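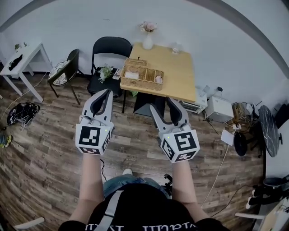
Hjalti Hafstein wrote back on the draft of these notes that a rule people can't remember with both hands full is not a rule. I kept the comment and cut the list. We had 40 written rules in March. Tonight I will cover the ones that survived.

Opening, keep it short. Say who we are, say the talk is on good practice for hand-held gripper work, say that slides and notes go up afterward. Ask who in the room has worked with two grippers at once. Wait for the hands.

First part: the floor.

Walk the floor before you pick up the grippers. Once they are in your hands you look at the markers and the fingers, and you stop looking at your feet. Cables get moved to the wall or taped down. If a cable has to cross the floor, the person working is told where it is, out loud, before the start. Bags and shoes go to one side. Closed shoes for everybody, including people who are only watching.

Mention the Braninura checklist here. It had floor items on page three, and people had started work by the time they got to page three. We moved them to the top.

Second part: the markers.

Each gripper carries a cube with printed markers. Treat the printed faces like a lens. Hold the gripper by the body, never by the cube. Don't put stickers or tape on a face, and don't set the gripper down on one. A scratched face is replaced, not touched up with a pen. Left and right stay left and right for the whole session. If you swap them by mistake, stop, write it down, and start a new recording.

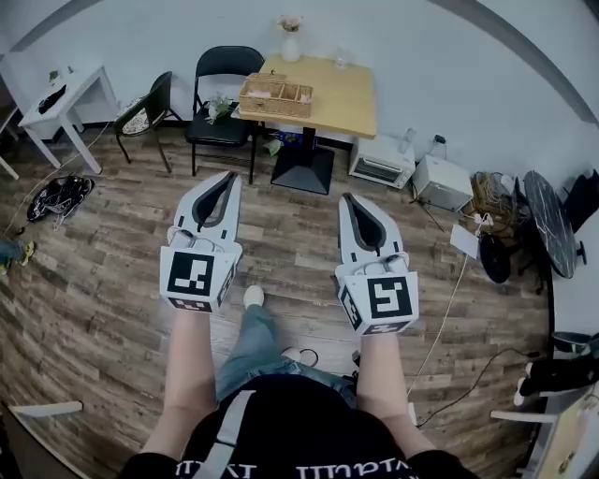
Eliseo Ocampo asked at the last run-through whether the left and right rule should apply to practice runs too, and I said yes. Practice files get mixed in with real ones more often than we like. At Likbridge we went back through 1260 recordings and the swapped ones were the hardest to find, so I would sooner have the rule apply all the time.

Cables on the gripper itself: leave slack at the wrist. Reach as far as the task needs before you start recording and see whether anything pulls. Straps are adjusted standing up, with the grippers put down.

Third part: people.
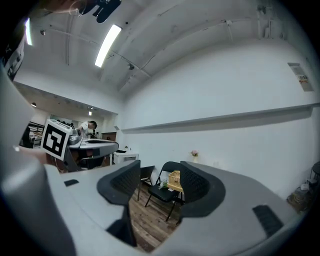

Henik Shared Tools and Safety Group

Two people working near each other need an agreed space. Our rule is simple. Before starting, both people hold their arms out and turn. If they can touch, one of them moves. Chairs count as part of the space, so decide where they go and leave them there until the session is over.

One person calls start and stop. It can be either of them, but it is the same one all session. Anyone at all can call a halt, and on a halt you lower the grippers and open your hands on the triggers. Don't finish the motion first.

People in view: get consent before recording. That includes people in the next room if the door is open. A posted sign helps but does not count as consent. If someone says no, turn the setup or close the door.

Fourth part: checking the fingers.

Pads are looked at before each session and again every 100 cycles. Look for dirt between the ribs or nubs, edges lifting, and pads that no longer meet evenly. We change them at 2000 cycles even when they look fine. Aaltonen pads and our own are not mixed on one gripper.
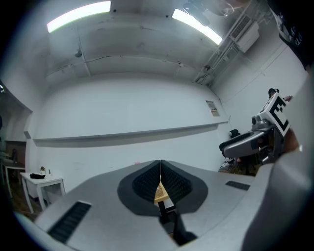
Finger pads and marker cube, two grippers held up toward the ceiling.

Pause here for questions on pads, there are always some. If asked about cleaning: damp cloth, no solvent, let them dry with the fingers open.

Last item is the log. Date, names, which gripper in which hand, anything dropped. A drop gets logged even if nothing broke. Blank copies are by the door, take one on the way out.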